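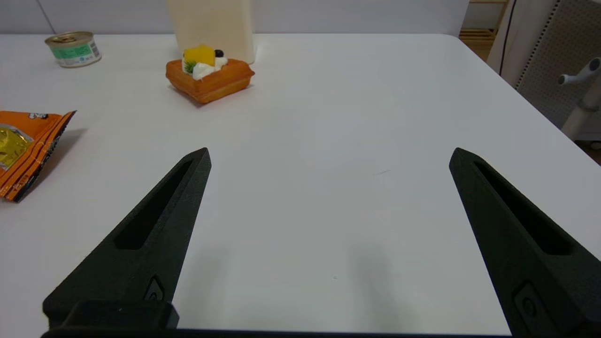 By Staff Writer, Food and Local Business | 8 min read

Malachy Sheehan was scraping a waffle iron when I came in the back door at half past two, and he kept scraping it for most of the first part of our talk. The lunch trade had gone. There were two customers left at the window, sharing a newspaper, and he looked over at them every so often to see if they needed coffee.

Sheehan has run the waffle shop at 333 Brennan Street in Barkier for long enough that some of the students who used to come in after school now bring their own children. Before that he sold waffles from a trailer, and before that he worked in a hospital kitchen, where he says he learned most of what he knows.

"People think hospital food is where you learn bad habits," he said. "I learned to get up early and label everything. I learned to have the next batch going before you need it. The man who ran that kitchen didn't let you stand still."

The trailer came from a couple who had used it for lemonade. Sheehan paid cash for it and spent a winter in his brother-in-law's driveway taking out the sinks and putting in different ones. He had no plan to sell waffles at that point. He was going to do sausages.

"The fair already had three sausage stands. I called up in the spring to get a spot and the woman on the phone said, 'Do anything but sausage and I'll put you by the gate.' So I asked her what they didn't have. She thought about it and said you couldn't get breakfast anywhere on the grounds. That was the whole market research."

He bought two used irons and a third, new, made by Wireck. The new one cost him $1,660, more than he had paid for anything that wasn't a vehicle. He still has it. It sits at the end of the line nearest the wall, and it's the one he was scraping.

"The two used ones died in the first season. One of them died on a Sunday morning with a line out past the ticket booth. This one I've had rewired once and the hinge replaced twice. The plates are the same plates. I don't let anybody else clean it, and my staff will tell you I'm unreasonable on the subject."

I asked what cleaning it the wrong way would look like.

"Soap," he said. "Or a metal brush. Or doing it cold. You want it warm, and you want a wooden scraper and a dry cloth, and then a little oil. If you get in there with soap you've taken off years of seasoning and the next 20 waffles come out in pieces. I had a kid do that to me once. Nice kid. He thought he was doing me a favor, he'd stayed late to do it."

The batter is a yeast batter, made the night before. Sheehan doesn't claim it as a family recipe. He got the start of it from the back of a flour bag and changed it over several years, mostly by taking things out. There used to be cinnamon in it. There used to be more sugar. He uses melted butter where he once used oil, and he lets the batter sit overnight in the walk-in before bringing it up to room temperature on the counter.

"If it goes on the iron too cold, the outside gets ahead of the inside. You open it up and it looks right, and then you cut it and it's gummy. Most bad waffles I've had in other places, that's what was wrong with them. They were in a hurry."

He pays attention to the weather, too. In summer the batter moves faster, and he cuts back the yeast. He doesn't write the amounts down. His daughter has been after him to do it, and last year she followed him around for a week with a notebook and a scale.

"She says I'm off by less than I thought. I was a little insulted. I wanted it to be a mystery."

The shop itself was a shoe repair place before he took it over. The counter is where the shoe counter was, and a row of coat hooks on the back wall was put up for boots. He signed the lease after five seasons with the trailer, when the driving had begun to wear on him — there were fairs on his schedule that were six hours away, and he was sleeping in the truck.

"I liked it for a while. You get to know the other vendors, and you see the same people all summer in different towns. But you can't get sick. You can't have your mother get sick either, and mine did, and I was in another state with a freezer full of butter."

The first year on Brennan Street was slow. He had assumed that people who stood in line for a waffle at a fair would also want one on a wet Tuesday in town, and he found that they mostly did not. He opened at six and threw out batter at noon. What changed things was the road crew that spent that winter digging up the water main outside.

"Every other business on the block was mad about it. There was no parking and you couldn't hear yourself. But I had a dozen men outside my door at six in the morning who were cold. They came in the first day because it was close. Then they told the other crew. By the time they'd filled in the hole I had regulars, and some of those fellows still drive over."

The waffles were too fussy for them at first, he said. He had been serving them with a berry sauce and a dusting of powdered sugar, on a plate that was too small. The crew wanted them folded around an egg so they could be eaten standing up. He put that on the menu, and it has outsold everything else since.

I had heard that he turned down an offer to open a second shop, and I asked him about it. He said there had been two offers, and he had said no to both. One was from a developer who wanted him in a new building near the highway. The other was from a customer who wanted to put up the money and leave the running of it to Sheehan.

"I'd have had to be in two places. People say you hire a manager, and sure, you can. I've got good people here. But I'd be sitting in this one wondering about that one. My wife asked me what I'd do with the extra money and I couldn't come up with anything. I said a new truck. She said, you can get a new truck now."

He did not get a new truck.

He has given way on some other things. The shop took only cash for years, and there was a sign about it that people used to photograph. Now there is a card reader, and on weekday mornings customers can order ahead through Evow. He was against that, and his daughter set it up while he was on vacation.

"I came back and there were tickets coming out of a little printer. I was going to make a speech about it. Then I looked at how many there were. It's the nurses, mostly, coming off nights. They don't want to stand there. They want to grab it and go home to bed. I used to be one of those people, not a nurse but on that shift, so I can't say much."

What he will not do is deliver. A waffle in a closed box, he said, steams itself soft before it gets down the block. He has tried vented boxes and paper bags, and once a wire rack in a cooler with the drain left open. People who call to ask are told to come in, and if they can't come in he suggests they buy a bag of his frozen ones and use a toaster.

Sheehan still takes the trailer out once a year, for the county fair in September. He closes the shop for the week and brings the whole staff. Last time they sold 2,766 waffles, a number he knows because his daughter keeps a tally on the inside of the trailer door. It was the best year they've had. He put it down to cool mornings and to the spot by the gate, which he still gets, though the woman who gave it to him has long since retired.

"She comes by. She's never paid for one and she never will. She always tells me I should have done sausages."

I asked whether there would be a year when he stopped going, and he put the scraper down for the first time.

"My knees would like me to. It's a lot of hours on a metal floor. My daughter could do it without me, she does most of it now. But I get a look at how people eat when they're on a day off. In here they're on the way to something. Out there a kid gets one bigger than his head and sits down on the grass with it, and the parents sit down too, and they're there for half an hour. I don't see that on Brennan Street."

The two at the window had folded up their newspaper by then. Sheehan went over to take their plates and stayed to talk about a roof one of them was having done, and whether the price sounded right. He thought it sounded high. When he came back he oiled the iron, top plate and then bottom, closed it, and asked if I had eaten.

I said I had. He turned the iron on anyway.

The shop on Brennan Street opens at six every day but Monday. Frozen waffles are sold at the counter while they last.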